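Keeping small things findable: shelf and box tips

Updated 12 July 2020

Start with the shelf. Take everything off, vacuum the corners with the crevice tool, then wipe with a cloth wrung out hard. Bare wood inside a cubby should be left open to the air overnight before anything goes back in.

If the shelf smells stale, put a saucer of baking soda at the back and change it at the end of March and again in the fall. Our cupboard came with the house, built in 1941, and one saucer per shelf is enough for it.

Sponges and cloths
Spare sponges keep best dry and out of their plastic wrap. Cut one corner off any sponge that has been used in the bathroom so it never ends up at the sink. Cloths take less room rolled than folded. Wash them hot, without fabric softener, which makes them stop soaking up water.

Boxes
Clear boxes save a lot of lid lifting. Collard makes one that fits a standard cubby with a finger's width to spare on each side. The Grustlow box is deeper but bows in the middle once it is full. Measure the opening at the front and at the back before buying, as older shelves are often narrower behind.

Wash plastic boxes in lukewarm water with a drop of dish soap. Scouring pads leave a haze that doesn't come out. For label glue, rub in a little cooking oil, wait ten minutes and wipe.

Cords and small parts
Drawstring pouches work well for picture hooks, fuses and the odd screws from flat-pack furniture. Knot the cord ends or they will pull through. Write the contents on a strip of masking tape and stick it on the outside of the box. Tape stuck to fabric comes off in a week.

Table linen
Lace edging should be washed in a mesh bag and dried flat. Iron it from the back over a towel.

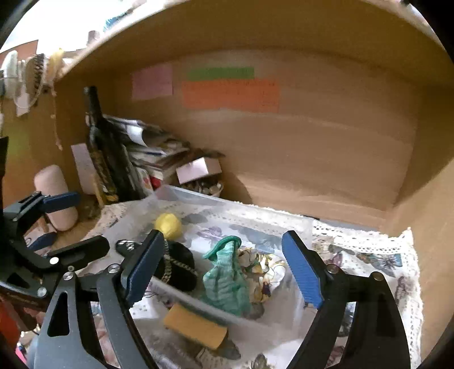
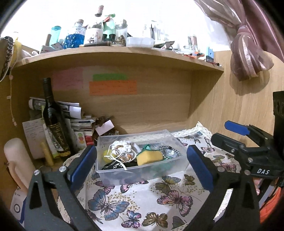
Reader comments (37)

Chow: The cooking oil worked on the glue but left my box greasy for days. I went over it with rubbing alcohol on a cotton ball and that cleared it. Would you still use baking soda on a painted shelf? Mine is painted and the saucer left a ring.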